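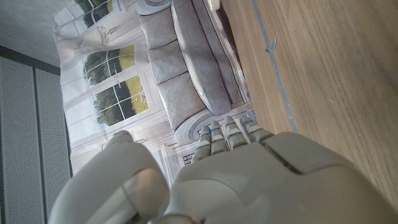 Getsemaní Salinas wrote under my last post that I should quit complaining and buy the Skallura pants, because her son wore his from the start of kindergarten to the end of first grade and they still looked fine at the knee.

Apolinar Bermúdez
September
5 min read

OK. I hear you, Getsemaní. I bought the pants. Thread.

1/ For anyone who missed it: Skallura makes "grow-along" pants for kids. You buy one pair and they're supposed to cover three sizes, with fold-down cuffs and a waistband that buttons out from the inside. My last post said I didn't believe a word of it.

2/ The price is $87. For one pair of pants. For a person who sat in a puddle on purpose last week and was proud of it.

3/ The pitch goes like this: three sizes in one pair, so divide by three, so each "size" costs you less than a pair at Bumell. I've seen this math in every review that came with a discount code.

4/ The math only works if the pants live through all three sizes. A kid's knees go before a kid's waist does. Anyone who has done laundry for a six-year-old knows the order things die in: knees, hem, seat, and then the zipper if you're lucky enough to get that far.

5/ So, the knees. There's a second layer inside, same fabric, sewn down on the side seams and left open at the top and bottom. It's a decent idea. Sand gets in there. I turned a leg inside out over the tub and had a small beach.

6/ The tag says "tested to 500 washes." I wrote and asked what tested means. Were the pants worn in between? By a child? On asphalt? The answer I got was that the fabric is "put through a rigorous cycle program." So, a washing machine. They washed it a lot.

7/ I'm sure it does fine in a washing machine. Most pants would. My kid doesn't live in one.

8/ Now the waistband. Elastic with buttonholes, pulled through a channel, button on the inside. You know it, you've had it in cheap jeans for years. The Skallura version has more buttonholes. That's the invention.

9/ It does stay put better, I'll give them that. The elastic is wide and it doesn't roll over when he bends. But on the smallest setting there's so much extra cloth bunched at the back that he looks like he's carrying a sandwich in there. He also said it itched.

10/ The cuffs. Let down all the way, the fabric that was folded under is darker than the rest of the leg. Three weeks in and you can already tell. By the time he needs that length he's going to have a band around each ankle like a tree ring.

11/ Somebody will say that's charming. Somebody already did, and she sells them.

12/ Sizing, since half my messages are about this. The chart goes by height only. My son is tall and narrow. His cousin is short and solid. According to the chart they wear the same pair a year apart. I tried them on the cousin and we couldn't get the button closed with the waist all the way out.

13/ If your kid is built like the cousin, skip these. The chart won't warn you. The rise is short and there's nothing you can button to fix that.

14/ About the reviews on the product page. More than 800 of them, nearly all five stars. I read a lot of them while waiting for the dentist. The same thing keeps coming up: "Just arrived, so soft, can't wait to see how they hold up!"

15/ Neither can I! But you don't get to count that as a review of how they hold up.

16/ I went looking for the ones written after a full year and found very few. A couple loved them. One had a torn pocket and got a free replacement, which is decent service and I'm saying so. One said the child refused to wear them after the first week. That one felt like the most truthful thing on the page.

17/ Comparison, since people asked. I also have the Lakatos double-knee from the place on the square in Damadero. No tricks. Regular waist, regular hem, a patch on the outside of the knee with stitching you could tow a car with. They come in brown and another brown.

18/ He has had those since spring. Knees are faded, no holes. Hem is coming down on one side. They're getting short on him, and when they're too short they'll go to the cousin, who can close the button.

19/ That's the part the grow-along people leave out. Pants already last past one size. It's called handing them to a smaller kid. The whole neighborhood has been doing it for free.

20/ "But resale value!" Go and look at what used ones are listed for, and then look at how long the listings have been up. Asking isn't getting.

21/ What I liked, to be fair: the pockets are deep, the snap is one he can do by himself at school, and the dark green is a good color that hides grass. The loop at the back for hanging them up is handy.

22/ What I'd want before I believed the three-sizes thing: the same pair photographed on the same kid at the beginning, middle and end. Skallura has been around long enough to have that. Their page shows three different kids in three new pairs.

23/ Getsemaní, I believe you about your son. I'd like to know if he's a runner or a reader.

24/ I'm keeping them. They're past the return date because I washed them before reading the return rules, so that one's on me. I'll post the knees again after the winter.

Comments

getsemani salinas
He's a reader lol. But he does crawl around under the table with the dog!! Mine were the older kind with the thicker knee, maybe they changed the cloth?

T.
You can sew the top of the inside knee layer shut by hand, takes 2 minutes a leg. Keeps the sand out.

marly_k
We had the tree ring thing too. Washed them inside out from day one with the second pair and it's less bad but still there

Old Thimble
$87. I made my kids' pants out of their father's pants.

Dee
Does the Lakatos one run small in the waist? The store never picks up the phone.

Apolinar Bermúdez
@Dee a little, yes. I'd go up one if they're between sizes.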